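Drullurton kitchen's chopsticks to be paired off at last

Nov 7, 2018

DRULLURTON -- The shared kitchen at the Malabanan building has plenty of chopsticks. What it has lacked for a while is two that match.

Bienvenido Fajardo, who runs the Plustmont supper club there, has set aside an evening this month for sorting them. Members are asked to bring home any strays that wandered off in lunch bags, coat pockets and, in one reported case, a tomato bed.

"I served noodles to a guest with one long dark stick and one short orange one," Fajardo said. "She was very polite. She asked for a fork."

The club bought its first sets secondhand and has been adding to them ever since, mostly reds, in shades that look identical until they are side by side on a plate. Some have a metal band at the top and some don't. Fajardo considers the band a great help. Other members consider it a choking hazard for the dish rack.

The plan is to lay everything out on the table, on a soft cloth so nothing rolls, and match by color first, then by length. Finished pairs go back in the holder. Singles will be kept until the end of November, after which they become plant stakes.

The club's newsletter, the Kitdale, has offered to list unclaimed singles, up to 18 per issue -- a generous limit, given that the newsletter is one page long.

Sorting starts after the dishes are done. Tea will be served and rice will be on. Anyone planning to eat should bring a fork, in case the work runs late. 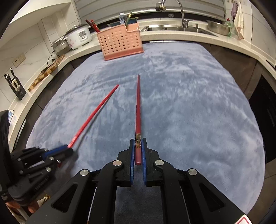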